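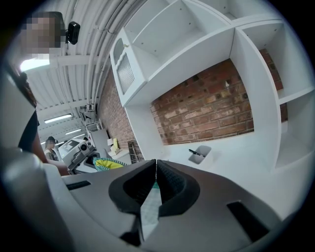

第三章 首次设置：建立行程与城市交通卡绑定

3.1 适用范围

本章适用于持有Stindeneck旅行卡并计划在境外停留的用户，包括短期游客、交换学生及访问学者。已在其他设备上完成注册的用户，可直接阅读3.4节。

3.2 准备事项

开始设置前，请备妥下列材料：
护照信息页，有效期应覆盖整个行程；
旅行卡及随卡寄送的密码函；
抵达城市的住宿地址，须以当地文字书写；
可接收境外短信的手机号码。

注意：密码函仅寄送一次。如有遗失，须由持卡人本人向服务中心申请补发，他人不得代办。

3.3 设置步骤

1. 打开Stindeneck应用程序，在首页选择“新建行程”。

2. 输入旅行卡背面的卡号，再输入密码函所载的初始密码。系统将要求立即更改密码，新密码不得与护照号码的任何连续四位相同。

3. 在“目的地”一栏选择国家，然后选择城市。同一行程最多可添加13个城市。城市按抵达先后排列，可长按名称后拖动调整。

4. 填写各城市的抵达与离开时间。所有时间均按当地时区填写，不必自行换算。夜间列车或航班跨越零时的，以实际到站时间为准。

5. 选择住宿类型。寄宿家庭与学生公寓归入“长期住宿”，旅馆与青年旅舍归入“短期住宿”。住宿类型影响3.4节所述交通卡的可选种类，提交后如需更改，须先解除绑定。

6. 核对摘要页。姓名拼写应与护照完全一致，包括空格与连字符。以持卡人Yoga Krishnan为例，应将Yoga填入“名”，将Krishnan填入“姓”，不得合并填写。

7. 点选“提交”。审核通过后，应用程序将显示行程编号，并向登记手机发送确认短信。

注意：若提交后显示代码1202，表示护照有效期不足，请更新证件后重新提交。若显示代码3397，表示住宿地址无法识别，请检查是否误用了译名。

3.4 绑定城市交通卡

目前可绑定的交通卡为Codberg市通卡和Gromside区域卡。前者适用于Codberg市内的地铁、有轨电车及公共汽车；后者另含往返周边村镇的区间列车，但不含机场快线。

1. 在行程页选择相应城市，点选“交通”。

2. 选择卡种，并确认生效日期。月票自首次刷卡起计，周票自所选日期的凌晨四时起计。

3. 将实体卡贴近手机背面，直至出现“读取完成”字样。读取过程中请勿切换至其他应用程序。

4. 选择自动充值或手动充值。选择自动充值的，余额低于设定数额时，系统将从旅行卡中扣款。

小心：切勿将同一张交通卡绑定至两个行程。重复绑定会导致两个行程同时被锁定，解锁须携带护照前往服务窗口办理。

交通卡可在约103个售卡点购买，售卡点名单见应用程序“地图”页。部分售卡点在八月缩短营业时间，前往之前请先行查询。

3.5 学生优惠的登记

在当地院校修读语言课程或学分课程的用户，可申请学生票价。申请时须上传录取通知书或在读证明，文件应注明课程起止月份。

1. 在“交通”页选择“票价类别”，点选“学生”。
2. 上传证明文件。文件格式限PDF或JPG，四角须完整可辨。
3. 等候审核。审核期间按普通票价扣款，通过后差额退回旅行卡。

注意：课程结束后，学生票价自动失效。延长修读的用户，应在课程结束前重新上传证明。

3.6 变更与取消

行程开始前，用户可自行更改城市顺序、日期及住宿地址。行程开始后，仅可更改尚未抵达的城市。取消行程前，应先依次解除各交通卡的绑定，卡内余额将退回旅行卡。已启用的月票和周票不予退款。

3.7 服务窗口

境外服务由Kwok旅行服务处办理，窗口设于Codberg中央车站二层，受理时间为上午九时至下午五时。办理解锁、补发密码函及更正姓名等事项，须出示护照原件。应用程序的使用问题，可通过“帮助”页提交，并请附上行程编号。

紧急医疗及证件遗失不属于本服务处受理范围，相关联络方式见第七章。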